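Filed under: Local News | Home & Living

Good news for anyone with a packed garage - the Prillow swap day is back this February! I went last year and came home with a lamp I still love (and a fondue set I've never touched). Zodwa Visser is running it again, and she tells me they have room for up to 297 households.

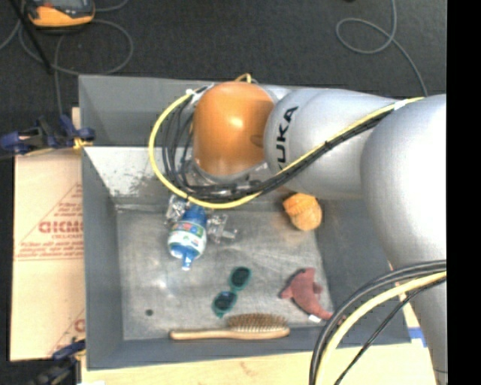
How to join

Sign up at the Zawadzka library desk before 4 p.m. Entry is 2 dollars - kids get in free. Small household stuff only, please, no couches!

452 shares | 2 comments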